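January 19, 2020

Adhesive shear tests, second round. Carrying on from the September batch, same beech offcuts, same overlap of 10 mm. The Lillar glue arrived late so it has had less time on the shelf than the Gundard. Don't think it matters but noting it.

Glued 4 pairs with each. Spread with the old card, clamped overnight in the back room with the heater off. Two of the Gundard pairs had slid a bit under the clamps and I trimmed the squeeze-out before pulling them. Next time put a pin through the waste end.

Pulled the Gundard set first. Best one let go at 146 on the dial, with wood torn away over most of the joint. The worst was one of the pairs that slid, and it came apart along the glue line with a shiny face on both halves. I'd call that starved — too much clamp, too little glue.

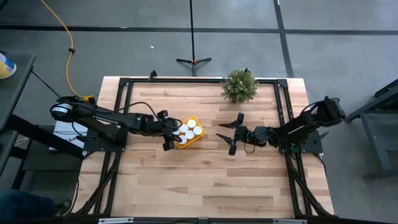

Lillar set was more even but lower across the board. It stays slightly rubbery at the edges, and you can dent it with a thumbnail. The tin says full strength after 50 hours and I gave it less than that, so these readings can't be held against it. Will repeat with the full wait.

The dial sticks near the bottom of its range. Tapping it frees it. Readings up high seem fine, but I wouldn't trust anything from the first quarter turn. Tawfik have quoted for a replacement, quote is in the drawer with the others.

Still to do:
Repeat Lillar, full cure.
Plane fresh faces on the spare beech, the old ones have gone grey.
Order more Plosasell wipes, down to the last packet.
Check whether the September pieces were wiped before gluing. The page only says "cleaned", which could mean brushed.

Broken pieces are in the shallow tray, numbered in pencil on the end grain. Please leave them there until I've photographed the faces.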